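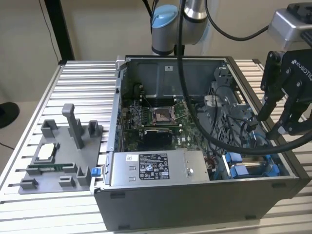
Communiqué de presse
Janvier

Démontage automatisé des ordinateurs : Sekau reporte son achat et publie ses critères

Sekau, entreprise de reconditionnement de matériel informatique, n'achètera pas de cellule robotisée cette année. La ligne budgétaire reste ouverte, mais la commande attendra des preuves que les offres reçues ne contiennent pas.

Deux fournisseurs, Dorkby et Jolden, ont répondu à la consultation. Le premier propose une cellule complète à 338 000 euros, hors maintenance. Le second préfère une location, dont le coût varie selon des clauses que nos services ont dû lui faire préciser à 2 reprises. Les deux dossiers promettent un retour sur investissement rapide. Aucun ne dit sur quel mélange de machines le calcul a été fait.

Or c'est là que tout se joue. Retirer une barrette de mémoire ou un processeur d'une tour ouverte, toujours du même modèle et présentée dans la même position, est une tâche que l'on peut programmer. Nos ateliers reçoivent autre chose : des châssis de toutes générations, des câbles qui passent où ils veulent, des vis abîmées, des loquets cassés. Une démonstration réussie sur un seul boîtier ne nous apprend presque rien du coût d'une journée ordinaire.

Avant toute commande, Sekau demandera donc :

- un essai de 8 semaines sur nos propres lots, sans tri préalable ;
- le relevé complet des interventions humaines, y compris les plus courtes ;
- le prix des supports de pièces et des doigts de préhension à refaire pour chaque nouveau modèle ;
- un taux d'extraction sans dommage, mesuré par nous.

Le seuil retenu pour poursuivre les discussions est de 65 % d'unités traitées sans reprise manuelle. Il a été jugé sévère par l'un des candidats. Nous le trouvons plutôt indulgent au regard du montant demandé.

Le cabinet Pritchard, chargé du suivi de l'essai, n'est rémunéré par aucun des fournisseurs. Ses relevés seront joints au dossier d'investissement, qu'ils soient favorables ou non. D'ici là, les postes de démontage manuel sont maintenus et leur outillage sera renouvelé comme prévu.

Contact presse : service communication de Sekau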